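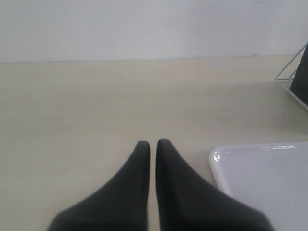
Manville, 24 July 2021

Gear & Budgets > Robot Arm > Spending Plan
3 min read

I promised a few of you a proper money post, so pour yourself something and settle in, because I have spent far too many evenings with this spreadsheet and I'd like some company in it.

The arm itself was the easy part. Cristóvão Gouveia at Raltley let me pay it off over 10 months, bless him, and I had that number in my head from the start. What I hadn't budgeted for was everything that goes on and around it. Fingers, for one! The soft dark ones come from Karunaratne at $27 a pair, and I now put two spare pairs in every order so I only pay shipping once. I did look at the harder ones from Torirell (very handsome, and they wear better), but I want to work with paperbacks, and I didn't care to explain chewed corners to my sister, who lent me half of them.

Then there's the table stuff. I gave it a line of its own, $40, and felt extravagant. A white plastic tray, wire racks, that sort of thing. Buy it early, before you write a single routine, and buy two of whatever you like best. Shops change their racks every season and your measurements go right out the window.
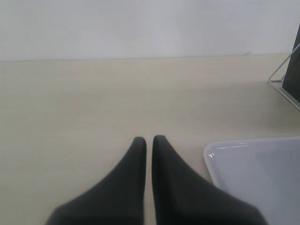

What I'd spend on first

If I were starting over, I'd put the camera at the wrist ahead of nearly everything else. I tried to save there and ended up buying twice. A second camera looking at the whole table can come later, when the budget has had a rest, though I do love having that wider view of the books and the rack together.

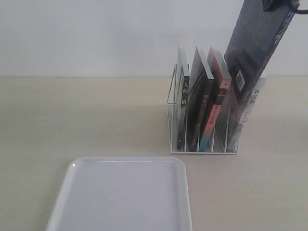 After that I'd set money aside for cables and mounts, which I had lumped under "misc" (never do this), and for a sturdier table than you think you need. Mine came secondhand and I haven't regretted it for a minute.

The grand total for the extras, from February until now, is $507. I winced a bit when I added it up, I'll admit, but it's spread over months and I can point to every dollar. Next on the list is another set of racks, and possibly a lamp if I behave myself.

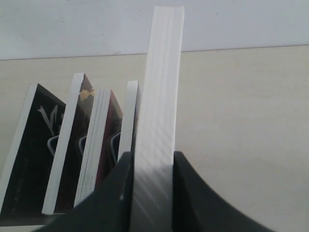 Book in the grip, four more in the wire holders.

I'll put the spreadsheet up once I've tidied the column headings. If you've found a cheaper source for fingers, please write and tell me!

Get new posts by email. Unsubscribe whenever you like.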